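Progress report, Plidura insertion cell
For: Fodton program office
From: Florian Tanner
Period: December

Short one this time, most of the month went on the fault. Budget sheet comes separately.

Status in one line: cell is running again at reduced speed, insertion milestone slips, no one hurt, no change to total cost so far.

What went wrong. Friday, late afternoon, arm was on the shape-sorter routine, cylinder peg. Force limit on the downward move did not trip. Arm kept pushing with the peg sitting on the rim of the hole, board slid, wrist ran on into the bin wall before the operator hit the stop. Operator was outside the guard line the whole time. Incident form filed same evening.

Damage: one finger pad torn, one finger bracket bent, scuffs in the bin. Wrist sensor tested afterwards and reads fine against the reference weights. Pad and bracket replaced from spares. That was the last bracket, so two more on order from Baptista, no ship date yet.

Cause. The force threshold is set in the Zornov controller but our script overwrites it at start-up. Update earlier in the month changed the load order and the overwrite went in with an empty value. Controller reads empty as no limit. So every run after the update was unprotected, we just didnt hit anything hard enough to notice. I went back through the logs: 88 runs in that state, 13 of them with peak force over what we normaly allow. Should have been caught by the start-up check, but the check only looked at whether the field existed.

Fixed so far:
- controller now refuses to start on an empty or zero limit
- hard ceiling set on the controller side, script can lower it but not raise it
- speed halved on all downward moves until further notice
- start-up check prints the live value, operator reads it back and signs

Not done yet:
- contact test against a load cell before each shift (stand is built, software isn't)
- board still not clamped, want a proper fixture
- review of the other two scripts that touch the same settings

Numbers. 9 supervised runs since restart, no trips, no contact outside the board. Too few to say much. Spend on repair and parts is $3449, taken from the contingency line.

Schedule: asking to move the insertion milestone by three weeks. Grasping work not affected. Will confirm once Baptista gives a date for the brackets, if they are late I'd rather run with the old style fingers than wait.
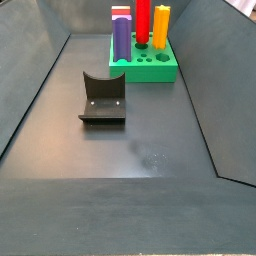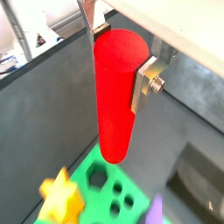 Shape-sorter task, Plidura cell. First: bin with the green base and pegs. Second: red cylinder in the gripper.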